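Visit notes: the Plirnmont felt mill

The Rustad mill at Plirnmont opens its production floor to visitors twice a year, and the June session was the first to include the finishing hall. Groups are limited to 13 people. Hearing protection is handed out at the gate and is needed in the carding room, where conversation is not possible without the headsets.

The mill makes pressed wool felt and needled blends. Wool arrives scoured and baled, is opened on a single line, and then passes to the cards. Each card delivers a thin web that is cross-lapped onto a conveyor until the batt reaches its target weight. For the standard industrial grade this is 500 grams per square meter. The operator checks it by cutting a sample with a round die and weighing it on a bench scale next to the lapper.

Hardening follows. The batt is steamed and then worked between two plates, the upper one oscillating over a short stroke. Pressed felt leaves this stage weak enough to pull apart by hand, and most of its strength comes later, in the fulling mill. We were shown pieces from before and after fulling. The difference in thickness was large, and the shrinkage across the width was less even than I had expected. The guide put this down to the wool blend – coarser lots full more slowly at the edges.

Needled felt skips fulling. The Plikia line, installed eight years ago, runs at up to 561 strokes per minute, a modest rate for a needle loom. Rustad keeps it there to limit needle breakage in the heavier blends. Broken needles are picked up by a metal detector ahead of the winder.

Dyeing is done in the piece. The dark blues and greens take the longest because they are rinsed until the water runs clear, and a rub test is made on every roll. Rolls that fail go back for another rinse.

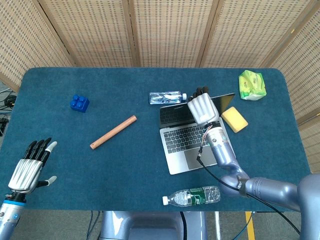 The finishing hall handles shearing, pressing and cutting. Straight cuts are made on a guillotine and shaped parts on a Pasano knife table with a vacuum bed. Thick felt tends to lean under the blade, so corners are cut at reduced speed and the first part of each batch is measured on both faces. Offcuts are sorted by color and returned to the opener for use in underlay.

Two points were not covered. The tour did not enter the boiler house, and questions about water treatment were referred to a printed sheet that gave only permit limits. The session lasted nearly three hours. Parking is on the river side, and the gate closes at 4 p.m.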